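Deposit systems for plastic bottles are usually judged by return rate, and the figure is easy to quote. It says little about what happens to the material afterward. I think the measure that matters is the share of returned plastic that becomes a new bottle, and operators should be required to publish it.

A return rate counts containers across the counter. It does not record how many were crushed with the label on, mixed with colored stock, or sold as low-grade flake for strapping and carpet fiber. Two towns can report the same rate and send very different bales to the mill.
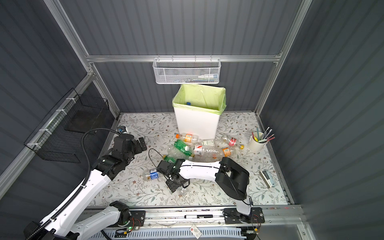

A labeled clear bottle in a mesh basket, with a lined bin beneath.

Maxine Lockyer's October paper on the Cusar depot makes the point with bale samples. Loads with up to 15 percent label and cap residue were accepted at full price, so the depot had no reason to sort further. The buyer, Stavetti, absorbed the loss by downgrading the flake. The deposit was paid, the rate looked fine, and the loop stayed open.

The usual objection is cost. Bale sampling takes labor, and small depots run on thin margins. A sample of 50 bales per quarter would still be enough to set a grade, and the expense could be charged against unclaimed deposits. Payment should then follow the grade.

Raising the deposit again would bring in more bottles. It would do nothing for the quality of the bale.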